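**Treken after-school robotics - progress report to the Fillier fund, May 30, 2026**

The Londorthorpe group met for 20 sessions this term. Work has moved from driving the base to using both arms in a simulated kitchen, and all students now run the simulator without help.

The students logged 249 attempts at pick-and-place tasks. Most failures came from bad approach angles near the counter edge. Two changes helped: parking the base square to the drawers, and closing the grippers more slowly. Small objects are still the weak point.

Spending is on budget. The 6 laptops your grant paid for are in use every week. One has a battery that no longer holds a charge - Safavi has agreed to replace it under warranty.

In September we plan to add 2 tasks, opening a drawer and handing an object from one arm to the other. We would like to carry the unspent travel money over to cover the entry fee for the regional contest, and need your approval before we register. The kitchen room below is the one we will keep using for both tasks.

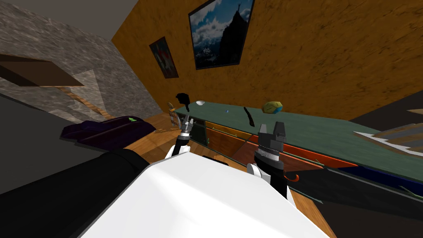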